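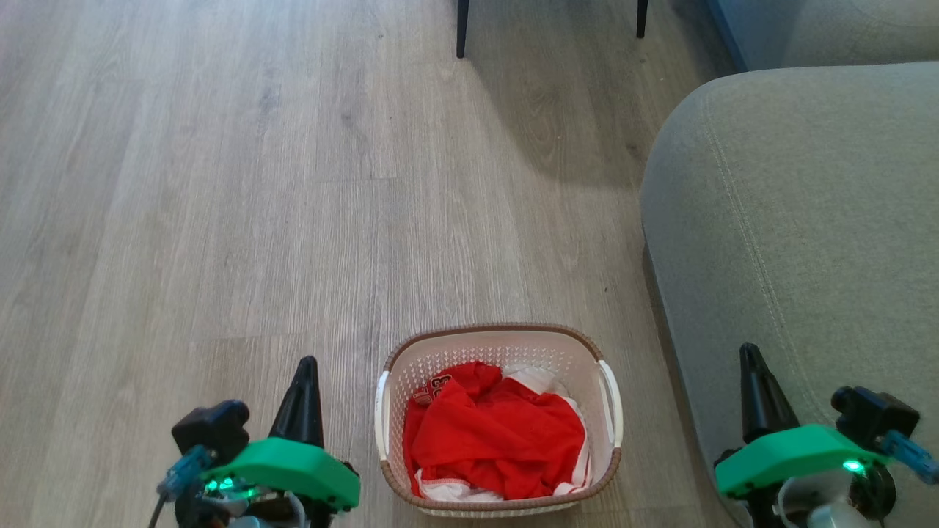
Living room floor, wood-look planks

Can I steam mop wood-look planks if I don't know what they're made of?
Posted by Fekside

We moved into a rental in July and the whole downstairs has the same greyish brown plank floor. The landlord doesn't know if it's laminate or vinyl and the previous tenant left no paperwork. I have a Katona steam mop from our old place, which was all tile, and I'd like to keep using it. The floor gets a dull film near the kitchen that plain water doesn't take off. Deposit is 2000 so I don't want to guess wrong.

Londora

Leave the steam mop in the closet until you know. If it's laminate, steam can get into the joints and swell the core, and once the edges lift they don't go back down. Plenty of vinyl makers say no steam either, mainly on account of the glue.

To find out what you have, pull up a floor vent cover or a threshold strip and look at the cut edge. Laminate has a brown fiberboard middle, like pressed paper. Vinyl is plastic all the way through, or plastic over a dense grey core. If you have neither a vent nor a strip, look inside a closet, where the last row often wasn't trimmed out properly.

The film is probably old cleaner. Mix a small squirt of dish soap in a bucket of warm water, wring the mop until it doesn't drip, and do a section at a time. Go over it again with clean water and dry it with a towel. Mine took two rounds before it stopped looking cloudy. Don't use anything that promises shine, it will put the film right back.

Gumumance

I've steamed mine for years and it's fine. Just keep moving.

Katona88

Above poster may have tile-look vinyl or just luck. I had laminate in a hallway and steamed it every week. Seams came up by the bathroom door and I paid more than 80 for one box of matching planks, and the color was still off. Ask your landlord in writing what cleaner he wants used and keep the reply. Vinegar isn't a good idea either, it dulled the finish on ours.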